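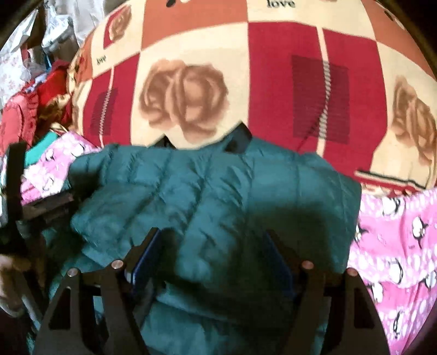

Prise manuelle sur une doudoune matelassée, les deux patins bleus posés sur le tissu.

Atelier Prisirow : enregistrer une prise sur textile
Fiche pratique à l'usage des élèves du club de robotique, août 2022

La présente fiche décrit la procédure d'enregistrement des prises à la pince manuelle. Elle s'applique aux épreuves « textiles » de la coupe Gotberg.

Préparation
Disposer les vêtements et le linge en tas, sans les plier. Mélanger les tissus unis, imprimés et matelassés. Vérifier que les deux doigts s'ouvrent et se ferment sans point dur, puis nettoyer les patins au chiffon sec.

Exécution
1. Lancer l'enregistrement dans le logiciel Drarine et saisir le numéro de l'équipe.
2. Présenter la pince ouverte au-dessus de la pièce choisie.
3. Descendre jusqu'au contact des deux patins avec le tissu. Sur une pièce rembourrée, conserver un écartement large avant de fermer.
4. Fermer lentement, soulever, puis déposer la pièce dans la zone d'arrivée.
5. Arrêter l'enregistrement et remettre le tas en désordre.

Chaque équipe effectue 34 prises par séance, réparties sur 4 tas différents. Toute prise manquée est conservée et signalée par la mention « échec ».

Remise des fichiers
Les enregistrements sont déposés dans le dossier Văn avant la fin de la séance. Le club en demande 288 par équipe pour l'inscription de décembre.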